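Notas rápidas de montagem e primeira tarefa com o kit Barta de dois braços, da Brovum. Estou com ele desde janeiro. O manual é fraco na parte de tarefas, por isso escrevi isto.

## O que vem na caixa

- dois braços com garra paralela
- perfis pretos de alumínio pra estrutura
- cabos, fonte, licença do Ketinico (o software)

Mesa não vem. Prato, donut e planta, por sua conta também. Preço do kit: 2.363 euros, mais 119 se quiser a garantia estendida. Não peguei.

## Montagem

1. Feche o retângulo de perfis em volta do tampo. Aperte só no final.
2. Braços um de frente pro outro, um em cada lateral. Parafuse a base antes de passar cabo.
3. Deixe folga no cabo do punho – um laço largo. Na primeira vez deixei curto e a garra travava no meio do caminho.
4. Ligue e espere a luz verde. Sem luz verde, refaça o conector da base, quase sempre é isso.
5. Calibre no Ketinico com a mesa vazia. Mais de 522 segundos aqui, vá tomar um café.

## Tarefa: donuts no prato

Boa pra começar, objeto redondo e cor bem diferente uma da outra. Placemat cinza embaixo, prato escuro mais ao fundo, prato claro na frente. Não mexa nos pratos depois de calibrar!!

O braço esquerdo cuida do prato escuro. Velocidade baixa na descida, força da garra no minimo e vai subindo. Com força demais ele amassa a cobertura. 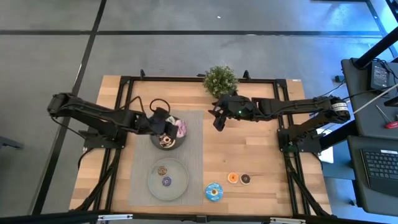 *Garra esquerda fechando no donut rosa, na borda do prato escuro.*

Os que ficam soltos na madeira, à direita, são mais fáceis pro braço direito. Comece por eles se estiver com pressa. Na borda do prato a garra chega torta às vezes – corrija uns graus no punho e salve a pose com outro nome, senão o Ketinico grava por cima sem avisar. Perdi uma tarde asism.

Posição de descanso: garras abertas, apontando pro meio da mesa. Confira antes de cada rodada. Pra arrumação completa uso quatro donuts grandes no prato escuro e quatro menores no claro.

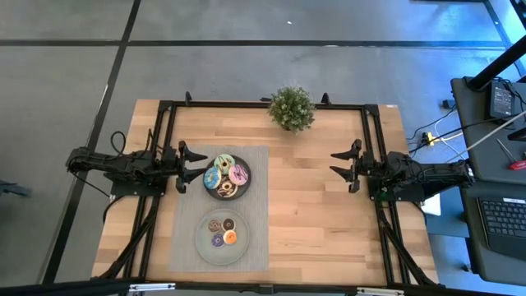 ## Vale a pena?

Pra bancada pequena, sim. O Clolach é mais barato e a garra dele abre pouco, donut grande nem entra. No Barta já salvei 105 poses e não precisei trocar peça. Suporte responde, mas devagar. Falta testar com prato fundo, atualizo a página quando der.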